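Jivel README – the after-snack table notes

Hi! Jivel is my little collection of notes and pictures about clearing a table once everybody has eaten and wandered off. I started it in July because I kept arguing with myself over what counts as trash and what goes to the sink, and I figured writing it down would settle it (it mostly has).

What's in the folder
There are 50 short notes, one per table, plus a list of the words I use. The notes are plain text, so open them in whatever you like. Version 2 fixed a pile of typos and renamed "napkin" to "tissue or napkin", since half the time I can't tell once it's been scrunched up!

How I label things
Wrappers, foil and used paper are trash. Chopsticks get their own label, "utensil", and a pair lying together is one entry – I went back and forth on that for ages. Crumbs and little specks don't get a label at all. I tried it for one evening and nearly gave up on the whole project.

The dish rack counts as furniture. I know, I know, but it stays put while everything else moves, and that was good enough for me.

Things I'd still like to fix
Shiny wrappers are a pain to name when they're crumpled, so some entries only say "wrapper". If the lettering is hard to read I write my best guess with a question mark after it. Please leave those question marks in if you reuse the notes, and send me a correction if you spot something silly.

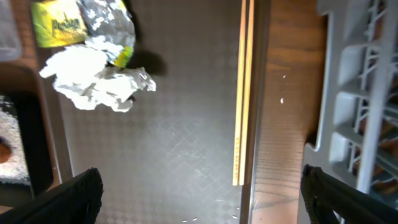
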